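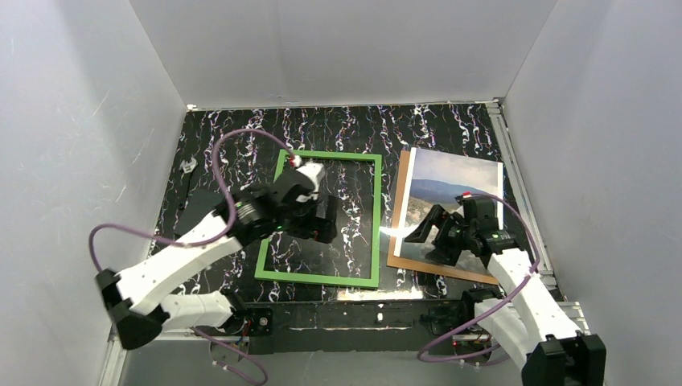
Last updated: 12/5/18
2 min read

Rasidell Facial Steamer review

I bought the Rasidell for the treatment room at Grestthorpe in July, after our old Grelex started spitting. It has done 161 facials so far.

The tank fills from the top and steam starts in five minutes. The arm stays where you put it, which the Grelex never did. Karabo Ntuli uses it for longer appointments and gets through a full session without a refill.

The base is heavy and the casters catch on our floor mats. Replacement seals have to be ordered from Mabaso, and mine took three weeks to come. The timer beep is too loud for a quiet room and can't be turned down.

I paid $290. I would buy it again, but order a spare seal with it.

Busisiwe Mthembu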